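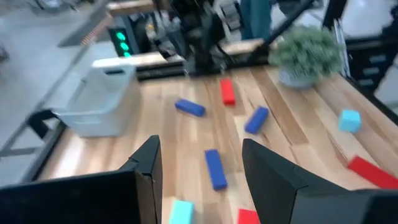
Picking the next block: what we changed in Rafferty and why I'm still excited about it

Speaker notes, Drevport meetup, Saturday, 2 p.m.

Opening

Say hi, thank Sinéad for the room. Check the clicker before starting, it skipped two slides at rehearsal.

I work on the software side of a tabletop sorting setup. Blocks on a table, a bin at one side, an arm with two fingers and a camera at the wrist. It's the plainest job you can give a robot and I have learned more from it than from anything else I've worked on. Ask who in the room has written a pick-and-place loop. Ask who has written one twice!

Two names they'll hear a lot. Rafferty is our planner, the part that decides what to pick and how to get there. Cakis is the perception part, it takes wrist camera frames and gives back a list of block poses with a color and a confidence. They talk over one message type. I'll show the message later, please don't read ahead.

The old loop

Look once from a high pose. Build the list. Sort by confidence. Pick the whole list, then look again.

Lovely and simple, and Rónán Flanagan had it running in an afternoon. The trouble starts when blocks sit near each other. The arm goes down for one, a finger brushes its neighbor, and now the list is wrong but Rafferty is still working from it. We'd see it close on bare table with total confidence. (Pause here, people usually laugh. If they don't, carry on.)

First fix we tried was looking again after every pick. It helped a lot, and it made the whole thing painfully slow, with the arm going up to the high pose and back down every single time.

What the wrist camera gives you

The thing I really want people to take home: the camera is already moving toward the blocks. Every approach is a fresh set of views and we were throwing them away.

So now Cakis runs all the way down. Each new frame updates the pose estimates that exist already, and Rafferty gets the changes as they happen. The high look is still there at the start of a run, but after that we only go back up if the list is empty or if things have gotten confusing.

Things that got harder, go through these slowly:

The fingers are in the view. All the time. One is matte black and the other is charcoal gray, and both cover a good piece of table near the bottom of the image. We mask them using the joint state, so the mask opens and closes with the gripper. Ieva Kļaviņa wrote that part and it is beautiful, about as much code as fits on one slide. Show the slide.

Blocks at the edge of the image. A block with only its near end in view has a terrible pose estimate, and the old code was happy to hand you one anyway. Now a partly visible block goes into the list as "there, but don't touch." Rafferty keeps the fingers away from it and won't pick it until a later frame shows more.

Glare. Our table is wood planks and a lamp reflection washes part of it out to nearly white. Light cyan next to a white patch is a rough day for a color classifier. We lean on shape first there and let color wait.

Distractors. There's a leafy potted plant at the corner of the table and a white bin at the other side. The plant stays. I'm fond of it, and a perception system that only works on a bare table isn't one I want to demo.

Color, for the people who asked by email

Red, blue, light cyan. Red and blue are easy until you look at a face in shade, where a dark red and a dark blue drift closer than you'd think. We used to classify from the average of all the pixels in a block. Now we take the top face when we can find it, and fall back to the average when we can't. It was a tiny change and I did a small dance at my desk.

Choosing the order

This is my favorite bit, slow down and enjoy it.

The old score was confidence. The new score is confidence, plus clearance on both sides for the fingers, minus the cost of the move, minus a penalty if the path crosses another block. Nothing in there is clever. The nice part is that it gets recomputed on the way down, and Rafferty is allowed to change its mind until the gripper is 3 centimeters above the surface. Below that it commits or it backs out.

We did try letting it switch with no lower limit. Play the clip if the projector has sound, you can hear Colm Hennessy in the background saying "pick one!" The arm would hover between two blocks and swap targets on every frame. We added a small bonus for whatever you were already going for, and the dithering stopped. If you remember one trick from this talk, make it that one.

Replay tooling

Tell them this took longer than the planner and was worth more.

Every run gets logged: frames, joint state, the block list, the scores, and the choice Rafferty made. We have 610 runs saved now. When we change the scoring we replay all of them and print the choices that came out different. A person goes through the differences. Replay can't tell us how a new choice would have ended, it only shows where the planner disagrees with its older self, so anything interesting goes back on the table for a real try.

Show the diff view. Point at the column for the runner-up. Seeing what it nearly picked has found more bugs than any test we wrote on purpose.

The log once filled a disk because I set the buffer to 4000 frames and forgot the depth images were in there too. Peadar Hennessy has forgiven me.

What still goes wrong

Two blocks touching along a long side read as one wide block. We have a split step and it guesses badly when they're the same color.

The finger mask lags on fast moves. You get a thin ghost along the fingertip and sometimes Cakis calls it a block.

Backing out is jerky. It's safe, it just looks startled.

Questions I expect

Why not learn the whole thing end to end? We might! The saved runs would be a nice place to start. For now I like being able to read the score.

Does it need the GPU? Cakis does, Rafferty doesn't.

Can we have the code? The replay viewer, yes, Ieva is cleaning it up for July. The mask code goes with it.

Leave the message type slide up during questions. Adapter for the laptop is in the front pocket of the bag.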